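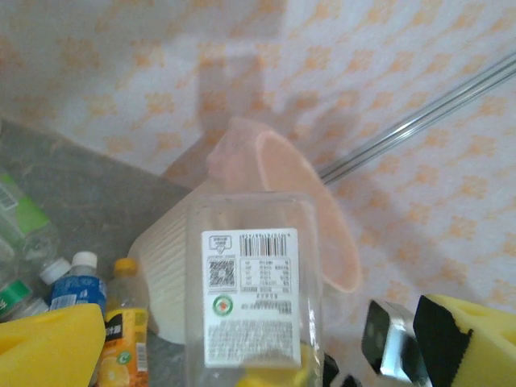
August, bench notes, grasp ranking on clutter

Question for this round: does re-ranking grasps from the wrist view, after the arm has already started moving in, beat picking one grasp from far away and sticking to it? Celeste says yes. I said yes too, in the proposal, so it would be convenient.

Method as run. The planner proposes 8 grasps from the standoff pose. Baseline takes the top one and commits. The re-rank arm stops short, looks again through the wrist camera, scores all 8 a second time and goes with the new winner. Same pads, same speed, same force limit. 114 attempts total, split evenly. Reiko reset the pile between attempts from a shuffled list so I couldn't arrange things to suit myself.

Clear plastic is still where it hurts. The box with the big label gets treated as a label floating in space, and the planner goes for the edge of the paper. The ribbed white container is fine. The pink bowl on its side is fine too, if the approach comes from the open end, and a comedy if it doesn't.

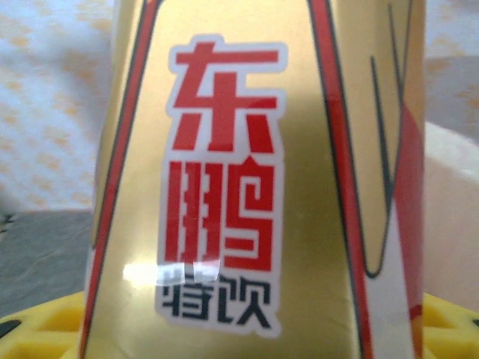

Close range, glossy labels

Expected the gold 东鹏特饮 bottle to be easy: big, opaque, upright, loud. The second look scored it lower than the first one did. My guess is glare. There's a bright band across the lettering, and the depth estimate probably sags wherever the label washes out. Also, at this distance the bottle fills the view and the scorer loses its sides, so it has nothing to close on. A closer look is only a better look up to a point, and we drove straight past the point.

Sofia A. wants to mask blown-out pixels before scoring. Cheap, will try. Graça wants to back the second look off by 3 cm. Cheaper, will try first.

Clear bottles on marble

Re-rank wins here, and by enough that I checked the logs for a mistake. From standoff, the veins in the stone show through the plastic and the planner happily proposes grasps on geology. Up close it finds the caps and the label edges and behaves. The crushed bottles remain a coin toss under either method. Their surface normals point everywhere, and the scorer believes all of them.
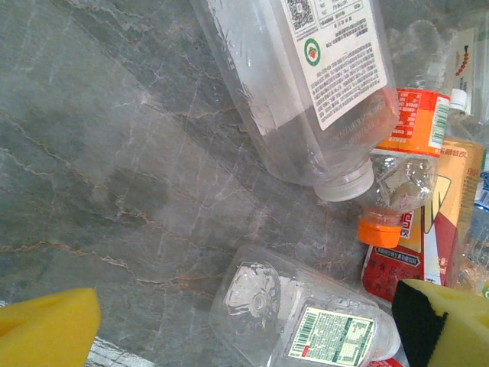 Wrist view over the marble, yellow pads at the lower corners. Clear bottle between them, crushed one with the orange cap farther up.

Loose ends

Threw out 2 attempts for a stale calibration file (mine). Left them in the log with a note so that Reiko can enjoy them.

Need a per-object breakdown before anyone says "improvement" out loud in front of Culmont. Right now the average is clear bottles going up and shiny ones going down, and it would look lovely on a slide.

Next: back-off first, then masking, then both. Keep Reiko's shuffle list. Ask Celeste whether the standoff scores were saved per grasp or only for the winner. If only the winner, rerun, and I'll be unpleasant until lunch.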